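Ondlow Toy Library
Large Building Bricks: Sorting, Cleaning and Return FAQ

Last revised October 1, 2026. Maintained by Mabli Prothero and Geert Boersma.

Which bricks does this page cover?

The large studded bricks lent in the Paredes and Cuveo sets, plus the plastic vehicles and containers that go out with them. Small bricks are covered on a separate page. The rules for wooden blocks are printed inside the lid of each box.

How many pieces are in a set?

A full Paredes set has 148 pieces. A full Cuveo set has 164. The number is on the card in the lid, and the card is correct even where the sticker on the outside of the box differs. Stickers printed before April have the old totals.

Do I have to count everything before I bring a set back?

No. Sets are weighed at the desk. A set that comes in light is counted by staff, and you will get a message listing what is short. Up to 8 missing pieces are written off without charge. Above that, the replacement fee on your loan slip applies.

How should the bricks be sorted?

By color first, then by length. Fill one bag per color and close it before starting the next. Sorting by length first takes longer with these sets, as most of the bricks are the same length.

Are the bricks from the two sets interchangeable?

They connect, but the grip is different. Cuveo bricks are slightly tighter on the studs. If you have both sets at home, keep them apart. To tell them apart, look at the underside: Paredes bricks have the maker's mark inside the end wall, and Cuveo bricks have none.

What are the tubes on the underside for?

They grip the studs of the brick below. The studs press between the tubes and the side walls, and friction holds the two bricks together. Ribs on the inner walls, where a brick has them, narrow the gap and tighten the fit. A brick with a split tube will still sit on a stack but will not hold when lifted. Put split bricks in the repair envelope.

How do I clean them?

Warm water and a little dish soap in a bowl or a clean sink. Use a soft brush on the studs and a bottle brush in the cavities. Rinse twice. Do not use bleach, alcohol or abrasive cream.

Can they go in the dishwasher?

Members have done it. We ask you not to. The heating element can warp the lower edge of a brick, and a warped brick fails the fit test at check-in.

How should they be dried?

Turn them stud side up on a towel first and give each one a tap to clear the tubes. After ten minutes turn them over, hollow side up, and leave them overnight. Water held in the tubes is the usual cause of a musty box. Bricks packed damp are washed again here and the set is held back for 2 days.

What surface should I work on?

Any hard, flat, light-colored surface. A kitchen counter is suitable. Clear and pale parts are easy to lose on speckled stone, so pick those out before you spread out the rest, and run a hand over the counter when you finish.

Can bricks travel inside the larger toys?

Yes, provided the toy has an open compartment and the bricks lift out freely. Do not press them in. Check every compartment before reporting a piece missing. Alun Wynne, who handles missing-piece reports, closes most of them after a second look inside the larger toys.

A brick is stuck inside another part. What should I do?

Run cold water over the outer part for a minute and twist gently. Do not use a knife or screwdriver. If it stays stuck, return both parts as they are and mark them on the slip. We have a separator tool at the desk.

Who do I contact about a damaged part?

Khurram Tanoli at the Grurkedside desk, during opening hours. Bring the part. Photographs are not enough to judge a crack, particularly in clear plastic.

Can I donate bricks?

Yes, if they are clean and of the large size. Mixed makes are accepted. Donated bricks are not added to the numbered sets. They go into the loose bins, which members may borrow from by the scoop. Mali Pumphrey takes donations at the side door.

Is there an age limit?

The large bricks are lent for children from eighteen months. Small clear parts from the vehicles are removed from any set going to a household with a child under three, and the lid card is marked to show the reduced total.

How should the box be packed for return?

Vehicles and containers go in first, with the color bags around them. Lay long bricks flat. The lid card goes on top, facing up, with the loan slip clipped to it. The lid should close without pressure. 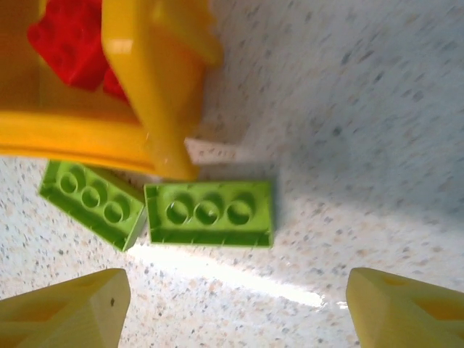 Boxes too full to close can be returned in two parts, with the set number written on both.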